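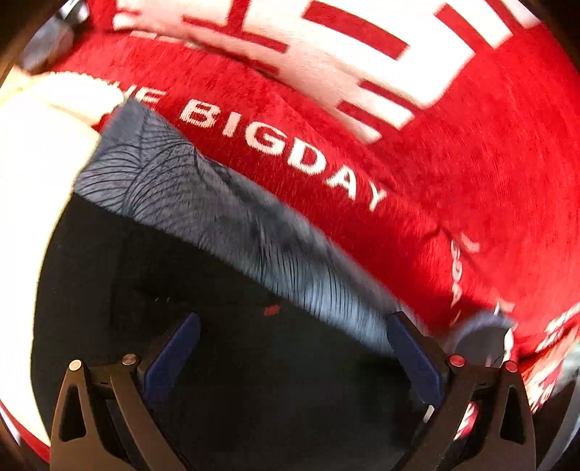
Protokoll der Projektrunde Trolia, 8. November 2020

Dabei waren: Lihua Xie, Svyatoslav Bondarchuk, Kylie Cartwright, Perrine Guérin und ich (Rosimeire Siqueira, Protokoll). Perrine war aus Jondham zugeschaltet und ist beim zweiten Punkt kurz rausgeflogen, den Teil hat sie hinterher von mir am Telefon bekommen.

1. Protokoll vom letzten Mal
Angenommen. Svyatoslav wollte nur festgehalten haben, dass er die Kalibrierung der Handgreifer nicht "verschoben", sondern "auf den Filament-Nachschub gewartet" hat. Ist hiermit korrigiert, Slava!

2. Stand der Aufnahmen
Kylie hat durchgezählt: Wir haben jetzt mehr als 1.000 brauchbare Griffsequenzen mit dem Handgreifer, alles weiche Sachen aus gemischten Haufen. Das war unser Ziel für das ganze Jahr, und ich hab mich wirklich gefreut (es gab spontan Kekse, leider nur auf unserer Seite der Leitung). Rausgeflogen sind 66 Sequenzen, fast alle, weil die Kamerapose zwischendurch verloren ging. Lihua meint, dass wir davon einen Teil retten können, wenn wir die Schätzung rückwärts laufen lassen und dann zusammenkleben. Sie probiert das an einer Handvoll aus, bevor wir irgendwas löschen.

Perrine fragte, ob die Haufen inzwischen unordentlich genug sind. Im Juli hatten wir ja alles noch halb gefaltet hingelegt, und das Modell hat prompt gelernt, nach Kanten zu suchen. Inzwischen werfen wir Plüsch, bedruckte Stoffe und dünnes Zeug einfach durcheinander. Kylie findet: gut so. Ich finde das auch, möchte aber mehr Dunkles auf Dunklem haben. An tiefschwarzen Stellen kann das Netz nach wie vor schlecht unterscheiden, ob da Stoff liegt oder ein Loch ist.

3. Ergebnisse mit der neuen Griffpunkt-Vorhersage
Das war der längste Punkt. Lihua hat die beiden Varianten gegenübergestellt, also einmal die alte Segmentierung mit anschließender Griffplanung und einmal das direkte Lernen aus den Handaufnahmen. Die direkte Variante liegt bei zerknüllten Stoffen klar vorn, bei glatt liegenden sind beide gleichauf. Spannend fand ich, dass sie von sich aus Faltenrücken bevorzugt - genau das, was wir beim Vormachen mit der Hand auch tun, ohne groß drüber nachzudenken.

Weniger schön: Bei großen Aufdrucken greift sie manchmal nach dem Buchstaben. Svyatoslav vermutet, dass der harte Kontrast als Falte durchgeht. Sein Vorschlag war, beim Training die Farben stärker zu verwürfeln. Kylie hält dagegen, dass wir damit auch echte Schatten kaputtmachen, und die brauchen wir. Wir haben eine Weile hin und her diskutiert und uns dann auf einen kleinen Vergleich geeinigt: 4 Läufe, 2 mit und 2 ohne Verwürfelung, sonst alles gleich.

Dann noch die Bewegungsunschärfe. Perrine würde verschmierte Bilder am liebsten aussortieren, Lihua will sie unbedingt drin lassen, weil der Arm später auch nicht stillhält. Abgestimmt haben wir nicht, aber sie bleiben erst mal drin. Perrine schaut sich an, ob eine kürzere Belichtungszeit bei unserem Licht überhaupt geht.

4. Greiferbacken
Die Firma Wamier hat ein neues Angebot für die Pads geschickt, etwas weicher als die jetzigen. Svyatoslav bestellt einen Probesatz. Wichtig ist mir (und das schreib ich extra auf!), dass Handgreifer und Roboter immer dieselben Pads haben. Wenn wir nur auf einer Seite wechseln, passen die Aufnahmen nicht mehr zum Arm.

5. Workshop in Coste
Die Kurzfassung schreibe ich, Lihua liefert die Vergleichskurven. Kylie möchte, dass die Fehlgriffe einen eigenen Abschnitt bekommen, da waren alle gleich dafür.

Zu erledigen
Lihua: rückwärts geschätzte Posen testen, Kurven für Coste
Svyatoslav: Probesatz Pads, Vergleichsläufe aufsetzen
Kylie: Haufen mit mehr dunklen Stoffen planen
Perrine: Belichtungszeit prüfen
Rosimeire: Kurzfassung, erster Entwurf zum nächsten Treffen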